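4.2 Desktop sorters and the loose paper problem

Of the 217 desks we logged at the Drurudbridge office, most had some kind of paper holder on them. Trays mainly. Stacking trays, the flat kind, two or three high. Then magazine boxes, then upright sorters, then a long tail of odds and ends (a toast rack, a dish drainer, one baking tin). We coded all of these as "holders" in the first pass and split them later, which in hindsight was the wrong order and cost us a week.

The upright sorters turned out to be the interesting group. Fewer of them, but the paper in them moved. Paper in trays mostly didn't. At the Iturra site we saw the same pattern with a smaller sample, so we don't think it is only a habit of one floor or one manager. Staff told us they could see the edge of a folder in a sorter and so they remembered it. In a tray the bottom sheet is gone for good, as one of them put it, "until the next move."

Wire sorters and solid sorters were then coded separately. Solid meant wood, plastic or card with closed sides. Wire meant anything you could see through. Some of the older mesh ones sat awkwardly between the two and were put with wire after a bit of back and forth. Figure 3 shows the wire type.
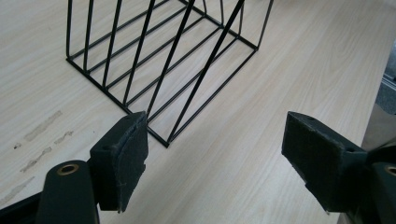

L. Iturra-Vist

Figure 3. Wire sorter, black, slanted dividers. Base of parallel rails, table visible through it.

Three features of this type matter for what follows. First the lean. The dividers are slanted, and a slanted divider holds a thin folder better than a straight one, at least by our participants' accounts. A single sheet is another matter. Single sheets slump in nearly everything we tested and people stopped putting them in, or put them in a folder first, which is an extra step and extra steps get skipped at five o'clock.

Second the slots. Narrow slots limit how much goes in each one. Several people complained about this in week one and fewer complained in week five. Our reading is that a narrow slot forces a decision early (keep, pass on, bin) and that a wide slot puts it off. We can't prove it from this data. The Jistus pilot used wider slots and had more overfilling, but it also had a different mail system so the comparison is rough.

Third the open base. This one we hadn't planned to look at. With a rail floor, small things go straight through to the desk: paper clips, sticky notes, the torn corner of an envelope. Participants saw this as a fault. The cleaners saw it as a fault too, for their own reasons, since a wire base has to be lifted to wipe under it and a full sorter is heavy. Desk marks came up in the interviews more than we expected. Pale tops show streaks and smears, and people notice them more next to a dark object. Whether that counts as clutter is an argument we leave to section 6, but a number of staff scored their own desk lower on tidyness because of marks and not because of paper.

On counting. A paper item was one sheet, or one stapled or clipped set, or one folder whatever was inside it. Total across both sites at the first visit was 816 items on the desks with a wire sorter. We did not count inside drawers. We should have, probably, as some of the drop at later visits must be drawer traffic, and two participants more or less said so. A folder in a drawer is off the desk but it's hardly dealt with.

Visits were 15 working days apart. Too long, for a couple of reasons. People had time to tidy up before we came round, and they had time to forget what a given folder was for, so the "how long has this been here" question got a lot of shrugs. The Vistthorpe protocol has shorter gaps and we would use that next time round.

Placement also needs a word. Sorters at the back of the desk filled up and stayed full. Sorters within arm's reach were used daily, though they got knocked and shifted, and a few people turned theirs side-on to get at the slots from the chair. We recorded position at every visit but not the angle. An oversight. The field notes mention angle often enough that it should have had it's own column from the start.

Labels made less difference than the suppliers' leaflets would have you believe. Wire gives you nowhere flat to stick one. Staff who wanted labels put them on the folders, and those labels stayed readable and travelled with the work. On solid sorters the labels were on the holder, and by the last visit a fair few no longer matched what was in the slot behind them. We come back to mismatched labels in 4.3, together with the colour coding results.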